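Howells shared workshop — open afternoon, July

Quick write-up before I forget it all. Got the bus out to Morville, then a 15 minute walk from the stop (uphill, bring water). Howells is the old joinery, back entrance, ring twice. Doors at 2, I was late, missed the intro talk.

Main thing I went for was the gripper build. Stepan Yurchenko's lot call it Kullerico. Handheld grippers, one per hand, you do a job with them yourself and the recordings get used to teach a pair of arms later on. They've been at it 14 months. Parts from Pameck mostly, plus whatever was in the scrap bins.

Job of the day was clothes hangers. Sounds dull, wasn't. Awkward shape, thin, and the hooks catch on everything. The fingers have black foam pads on the inside faces and they close on the bar from both sides. Stepan says bare fingers were hopeless and the pads are the third sort they've tried. Brass eyelets all over the gripper body too, rather smart I thought.
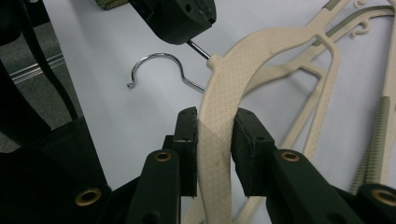 The table

Bigger than I expected from the website. Metal frame round it, black curtain down the side, white board on top to work on. Green woven basket on the left with the hangers in. You reach in, pick one out, lay it on the board, go again. They have 4,000 recordings saved so far and want a good deal more. Each go gets checked by hand afterwards — slow evenings, apparantly.

Visitors could have a turn. Queue for that was long so I only got one. Heavier than they look, wrists ached after. You hold them from underneath and there's a cable to keep clear of your elbow. I kept squeezing too early. The lad before me was miles better.
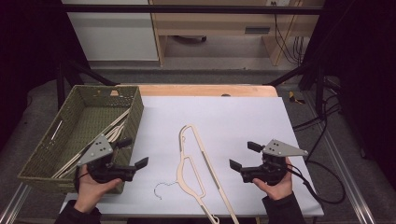

Both grippers out, hanger in the middle, basket to the left.

Arms themselves weren't running, a motor had gone back to Pameck. Bit of a shame. Asked about cost, got a vague answer. 73 people signed the visitor book by the time I left at half four, tea had ran out by then.

Next open afternoon not fixed yet. Stepan said to check the noticeboard by the door, or just email the workshop.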